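Section 4. Working rules for the two-arm tabletop cell

Now that your cell is bolted together and both arms have passed their homing check, it's time to talk about how we'd like you to work with it. We know that rules are the part of any manual people skim, and we've done it ourselves, but please give this section a proper read before your first session. Most of what is here came out of the first months of use at our Andcombe shop, where Trevor Beaulieu kept a notebook on the shelf by the cell and wrote down every stall, scrape and dropped spoon. The Stirkham cell is a friendly machine to be near. It is still a machine, and with two arms over one small table there is a lot going on in a space not much larger than a dinner setting.

4.1 Before you power the arms

1. Walk up to the cell with both arms off and look it over from the front. Take your time. A slow look in the morning saves a long afternoon.

2. Check the mounting plates at the near edge. Every fastener should sit flush and none should turn under your fingers. If one does, tighten it to the value on the card in your parts bag and write it in the log.

3. Follow each cable with your eyes from the base to the wrist. It should have enough slack to let the arm fold all the way in, and the ties should hold it to the arm without pinching. Replace any tie that has started to slide. Please don't use tape, even for one session – it leaves a residue that the next person will have to scrub off.

4. Look at the status lights on both electronics modules after you switch on at the wall. Wait until they are steady. If one is still blinking after 35 seconds, switch off, wait a little and try again.

5. Wipe the tabletop with a dry cloth. Crumbs and bits of wrapper are small things, but they get under trays and make them rock.

Caution: Never reach over the table to move an item while the arms are powered, even if they are standing still and even if the item is close to you. Press the stop first.

4.2 Laying out the table

This is where new operators tend to hurry, and we understand why, because everybody wants to see the arms go. A good layout is most of a good session, though, so here is the order we recommend.

6. Put down the largest items first. A tray or a wide container decides where everything else can go, and it's a nuisance to shift one later when it's already carrying a plate and silverware.

7. Keep the contents of open containers below the rim. Fingertips need to get in and out without pushing pieces onto the table.

8. Turn mug handles so that the arm that will be lifting the mug has a clear way to reach them. It doesn't have to be pretty, and the handles don't all need to face the same way.

9. Give shiny and rounded things extra thought. Metal lids, scoops and glossy tins throw reflections, and a reflection can fool the wrist camera about where an edge is. If you are going to use one, run the first approach at reduced speed and compare the wrist view with the fixed view before you let the fingers close.

10. Check both views on the monitor before starting. You want to find each target item in at least one of them, and you want to know which parts of the table are hidden behind an arm. A forearm stretched across the containers will cover a surprising amount, so don't rely on the fixed view alone.

Wrist view first, then the fixed view of the table:

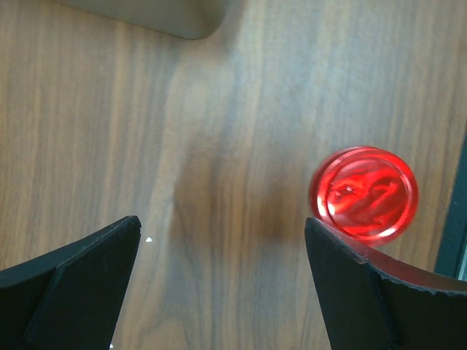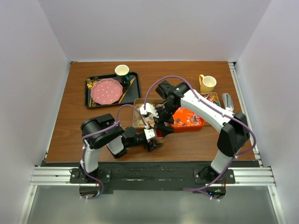
4.3 Rules while the arms are moving

11. One person holds the stop, and that is all that person does. Not the laptop, not the clipboard, not a cup of coffee. Swap as often as you like, but say it out loud when you hand over.

12. When both grippers have to work close together, let one arm finish its grasp before the other comes down. The software will permit both at once at speeds up to 36 percent. Our house rule is stricter, and we'd ask you to follow it until you have completed 100 supervised runs.

13. Keep your face and sleeves outside the line of the front rail. Long hair should be tied back and lanyards tucked in or taken off.

14. If an item slips, let it lie. Stop the arms, wait for the motion light to go out, and only then pick it up. Kasun Sheikh, who trains our new operators, likes people to practice this with a spoon on their very first day, before they've had a chance to learn a bad habit.

Note: A light brush of one gripper against another is not an emergency, but it does go in the log. Write down which arm was moving and what it was carrying. Two brushes in the same session mean you stop and go back to step 6.

4.4 Ending a session

15. Send both arms to the rest position and wait for them to settle before you switch off – an arm that loses power while it is reaching will sag onto whatever is under it.

16. Clear the loose items into their bins. Empty the food containers if you've used real food, and wash them the same day.

17. Wipe the gripper fingers with a damp cloth and then a dry one. Check the tips for nicks. Spare fingers are in the Prellamard box, and the Verbruggen driver that fits them is clipped inside the lid.

18. Fill in the log, sign it and leave it open at the next clean page for whoever comes after you.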